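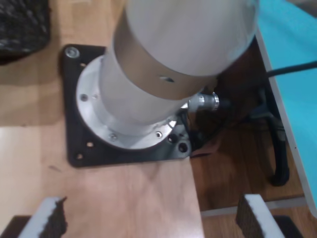 Why should anyone have to show a gas bill to prove they live in the town they've voted in all their life? One of our callers in Durnville asked us that in March, and I've been chewing on it ever since.

FOR IMMEDIATE RELEASE
Saturday, June 16, 2018

## Renters and boat dwellers missing from the Erbridge voting register, says Watow

I run the phone line at Watow, our small voting rights group, so I hear the grumbles first. Today we're putting out our first report, *No Fixed Line*, and I'm really pleased (and a bit nervous!) to share it with you.

We spoke to 278 people across Erbridge and Durnville who had moved home in the past 2 years. Of those, 73 weren't on the register at their present address, and most of them thought they were. They'd told the council tax office they had moved and assumed the news would travel down the corridor - it doesn't.

Another 23 live on boats or in short lets and had been asked for paperwork they simply don't have. You can register without a fixed address by making what's called a declaration of local connection, but hardly any of them had heard of it, and I can't say I'm surprised, as I had to hunt for the form myself.

So what are we asking for? We'd like the council to put a registration reminder in with every change of address letter, and to keep paper copies of the local connection form at the front desk in Erbridge. We'd also love a late opening at the Durnville office before the next local elections, for people who work shifts and can't ring in the daytime.

The report was paid for by the Hettiarachchi Fund, which had no say in what we asked or what we wrote. Watow doesn't back any party or candidate.

Copies are free from the Watow office in Erbridge, and we'll post one to anybody who'd like it. Reporters are welcome to ring the phone line on weekday mornings - it'll most likely be me who picks up.

**ENDS**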